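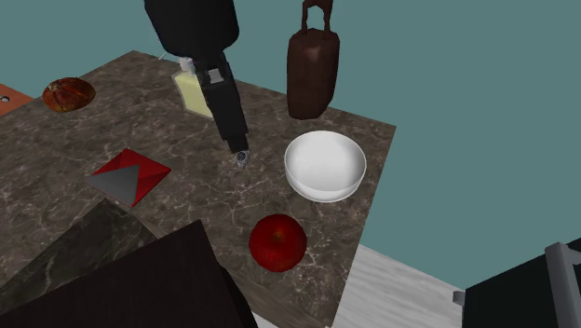
Drodside Stone Cleaner and Sealer Set

Product code: DS-14
In stock, sent from our Ullside warehouse

The Drodside set is made for natural stone in kitchens and bathrooms. It has two bottles, one cleaner and one sealer, and each bottle holds 900 ml. Also included are 4 soft cloths and one applicator pad. We sell the same set to private homes and to small workshops.

Suitable for: marble, limestone, travertine, granite.
Not suitable for: laminate, painted surfaces, stone which was waxed before. If you do not know whether your stone has wax, please write to us before you order.

How to use

Remove crumbs and grease with warm water. Spray the cleaner, wait two minutes and wipe it with a damp cloth. Let the stone dry overnight. Put the sealer on the pad and spread it thinly in straight lines. After 8 minutes take away what is left on the surface. Do not allow it to dry there, it will leave a gray film that is difficult to polish out. The second layer can be applied after one hour.

Always try first on a small place near the wall. Dark stone may become a little darker, and this effect stays. 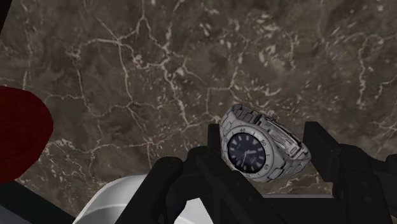

Jotisham

Updated November 7, 2021

One set covers about 14 square meters with two layers. On very open stone, such as unfilled travertine, it will be less.

Vinegar, lemon juice and wine can still mark polished marble after sealing. The sealer slows down oil and water stains, but it does not protect from acid. For dull spots we recommend the Blackwood polishing powder, sold separately.

Storage

Keep both bottles closed and above 4 degrees Celsius. In February we send sealer only with insulated packing, and delivery can take one day more. Sealer that was frozen has white lumps and should not be used.

Returns

Unopened sets can be returned in 14 days. For opened bottles we cannot give money back, but if a pump is broken we send a new one without cost.

Related items: replacement pads, cleaner refill, Blackwood polishing powder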